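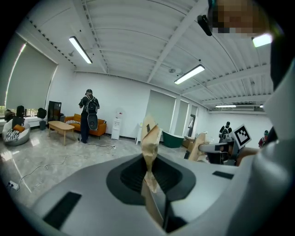

Omeck Paper Bags, Plain Kraft, Pack of 300

A bag for putting things in. We have sold it for long enough that the page you are reading has been rewritten several times by people who felt it ought to sound more exciting, and every time it has come back to that first sentence.

The Omeck is a flat-bottomed brown paper bag with side folds and no handles. It holds a sandwich, an apple and a slice of something your doctor would rather not hear about. It also holds seed potatoes, door hinges, candle stubs, and the rolls that Duggan Bakery goes through at a rate we find touching. It does not hold soup. We mention this on account of an email we received in March.

Sizes

Small: lunch for one modest person.
Medium: lunch for one person, without the modesty.
Tall: a baguette will stick out of the top, as a baguette should.

All three sizes come in the same carton, which measures 46 cm on its longest side and fits under most shop counters. If yours is the counter it doesn't fit under, you have our sympathy and a choice of the half carton, which is shorter and costs slightly more per bag than it ought to. We have raised this with the supplier.

The paper

Unbleached, unwaxed, uncoated. It creases the first time you fold it and remembers the crease forever, like an aunt. Grease will show through in a matter of minutes, so for doughnuts and anything fried we suggest the Nendia lined bag, or else a certain calm about grease.

The bags come with no more than a little faint dark printing. We can add a one-color stamp of your shop name for orders of 30 packs or more. Send us the artwork as a clean black drawing. Please don't send a photo of your shop sign taken from across the road at dusk — Ailbhe Egan does our stamps, and she has already redrawn one butcher's sign from a picture that was mostly van.

Opening and filling

Hold the bag by the lip and give it one firm shake. It should pop open with a noise that makes customers look up. If it doesn't, put a hand in and push the bottom flat. Blowing into the bag works very well and is not allowed in a food business, so we haven't said it.

Fold the top over twice to close. A sticker is nice if you have stickers. Staples are fine for hardware and a poor surprise in a scone.

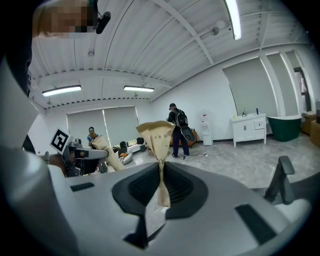 Storage

Keep the carton dry and off the floor. Damp bags stick together in little families and tear when you try to separate them. An opened carton will last as long as you need it to, provided it isn't next to the kettle. Yes, we know that's where the shelf is.

Using them again

A bag that has carried bread can carry bread tomorrow. One that has carried fish has retired. Clean bags can go in with your paper recycling, or be torn up for the compost, where ours disappear over a summer.

What people ask us

Will it take a bottle of wine? The tall one will, if you support the bottom and live nearby. For longer walks see the Rindis bottle bag, which has a double base and a higher opinion of itself.

Can I mix sizes in one pack? No. Ruairí Horgan in our warehouse tried offering this for a while and now will not discuss it.

Do you send samples? We do, three bags of each size in an envelope. There is no charge, and we won't phone you afterward.

Ordering

Item code 242, followed by S, M or T. Orders placed before 2 p.m. leave the same afternoon. Returns are accepted on unopened cartons. If you've opened it and used one bag to see whether you liked it, ring us and we'll probably be reasonable.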